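Site Visit Report: Robot Manipulation Demonstration at Skesis
Prepared for Introduction to Automation
October 24, 2023

1. Purpose

Our group attended the open day at Skesis to observe a robot arm handling household objects. The course unit on grippers covers parallel fingers only in theory, and the visit was meant to supply a practical case. The demonstration was run by Sérgio Ramalho, who answered questions for 20 minutes afterward.

2. Task and work area

The task was to move drink cans from the top of a small cabinet into its drawer. The tabletop is glossy and brown, and a shallow bowl stood near the far edge. The drawer was already open when the grasp below was made, with the fingers on one can and a second can lying on its side to the left.
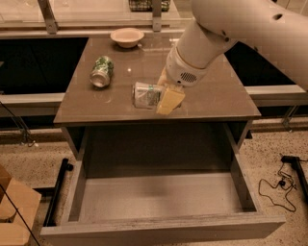 3. Grasping

Both cans lay on their sides, so the gripper had to close around a curved wall close to the surface. The lowest finger was pressed against the tabletop during the grasp. Mr. Ramalho said that contact of this kind is tolerated at low speed, and that the force limit is set in the Tendel control software. Our group had expected a fixed clearance of 5 mm, as in the lab exercise from June.

Reflections were also discussed. Ceiling light on a polished top can be mistaken for an object edge, and a metal can adds highlights of its own. The colour of the label is therefore a more useful cue than the outline.

4. Placement

Placement calls for a different arm posture. The arm bends down from the right and reaches over the drawer, and the can is held horizontally above the drawer floor before release. A small orange ball was on the table at this stage, to the right of the other can.
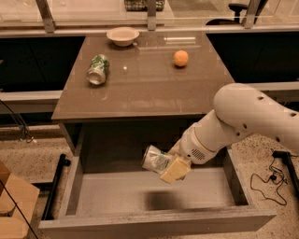
The open drawer leaves limited room for the wrist. If the approach is too far forward, the wrist housing can meet the front panel - a fault we have seen in our own simulation. Release height matters as well. A can dropped on its side may roll, and the planner does not correct for this after the fingers open.

5. Limits of this report

We did not record cycle times or grip force. The handout gives a planning limit of 10 seconds per move, but we could not check this figure on site. Questions about training data were referred to the Pondlow project page.

6. Follow-up

The group will repeat the drawer task in simulation with 200 trials, varying the release height and the angle of the can. Results will go in the appendix of the final report.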